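Processor tray

A processor tray is a rigid holder with square recesses, used to store desktop central processing units (CPUs) outside their retail packaging. Trays are used in repair shops, test benches and parts rooms where units are taken out and returned many times. They may lie flat in a drawer or stand upright on a frame.

Each recess, called a pocket, takes one processor. A raised rim keeps the unit from sliding sideways. Pockets are shallow, so that the sides of the heat spreader remain within reach when the unit is seated. 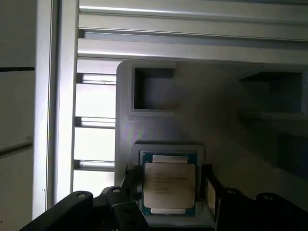 Uvaso Parts Handling Group

Trays made by 3D printing often show fine horizontal layer lines on the pocket borders. These have no effect on fit unless a ridge touches the substrate. Gray is a common color, as the green edge of the substrate and the silver heat spreader both stand out against it.

Handling

A processor is held by two opposite edges. The contact side is not touched. The printed block on the heat spreader normally carries the maker's model and serial markings and is read before the unit is stored.

Variants

The Lemex 64 is a flat tray with 64 pockets in a square grid. The Distlow pattern is made for upright mounting and has a thicker border around each pocket. The Rampersad 581 has 5 pockets and a hinged lid. A loaded Lemex 64 should not be stacked on another without a spacer.

See also: Heat spreader; Pin grid array; Land grid array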